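Folding (laundry)

Folding is the household practice of reducing a washed cloth to a flat, regular shape so that it can be stacked, shelved and forgotten. It follows drying and precedes ironing only in homes that have misunderstood the order. The opposite state, in which the cloth is left as it landed, is known as the heap and requires no instruction.

Surface

Any flat table will do. A dark cover is often recommended for pale items, as the edges of the cloth are easier to see against it, along with every speck of lint. Beds are popular but soft, and tend to be occupied by the rest of the laundry. 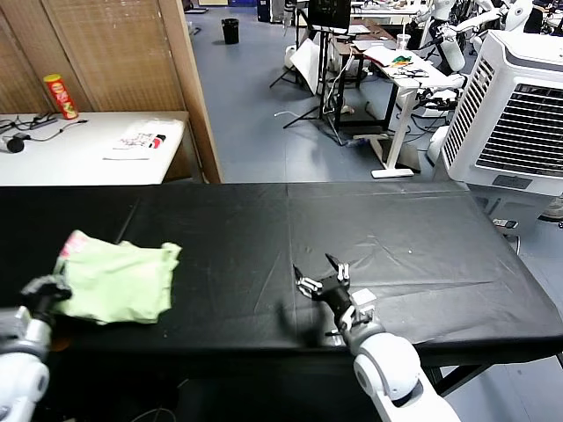
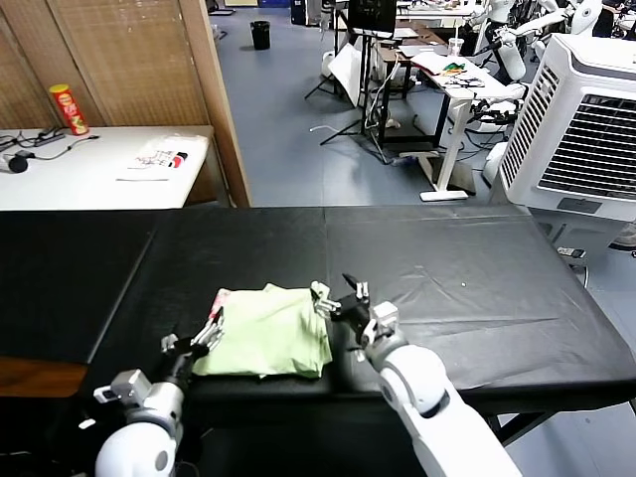

A light green cloth on a black-covered table, bunched (first) and folded (second).

Methods

The half fold brings one edge to meet the other and is repeated until the cloth fits the shelf or the folder loses interest. The Disthorpe fold turns both sides inward before the final fold, which hides uneven edges – its main attraction. A household manual published in Mirimness lists 278 folds, seven of them for napkins and two that differ only in name.

Printed patches present a minor dispute. One school folds them inward to protect the print; the other leaves them showing, so that the item can be identified without being unfolded, a process from which few stacks recover.

See also: Ironing; Linen closet; Fitted sheet (unresolved)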